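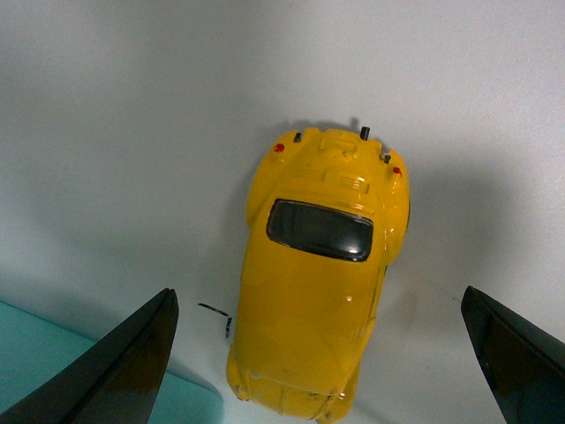
ルニネ 黄色いミニカー(中古・箱なし)

丸い屋根、丸いフェンダー、往年のビートル風の丸いおしり。角ばったところを探すほうが難しい一台です。ダイキャスト製で、手にのせると見た目より少しえらそうな重さがあります。

状態:並。つやはしっかり残っていますが、小さな擦れと黒い点、塗装のムラがあります。当店では「味」という便利な言葉を控えておりますので、傷は傷とお考えください。リアのルーバーと赤いテールランプのモールドは、この値段の車にしては律儀な仕事です。
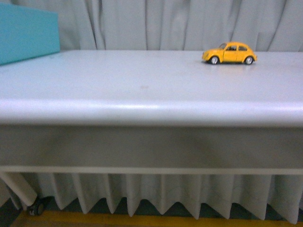
左向き。ホイールキャップは銀がかったグレー。

エンジンは積んでいません。燃費は良好、車検も不要、駐車場は本棚の端で足ります。坂道ではブレーキが利きませんので、傾いた机をお使いの方はご注意ください。

展示台とカーテンについてのお問い合わせをなぜか月に2件ほどいただきます。どちらも非売品です。台は白くて平ら、カーテンは淡いグレーのひだ入り。車より人気が出ると店として困ります。
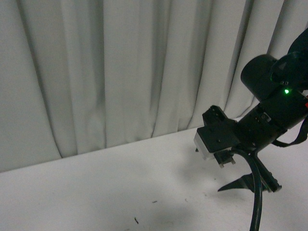
淡いグレーのカーテンと白い天板。いずれも販売しておりません。

品番 カーホルム 38
対象年齢 5歳以上(上限なし)
お手入れ 乾いた布でから拭き。研磨剤を使うと、黄色も一緒に旅立ちます。
返品 到着後5日以内。「思ったより小さかった」は、寸法をお確かめのうえでどうぞ。
取扱 ファーモント玩具店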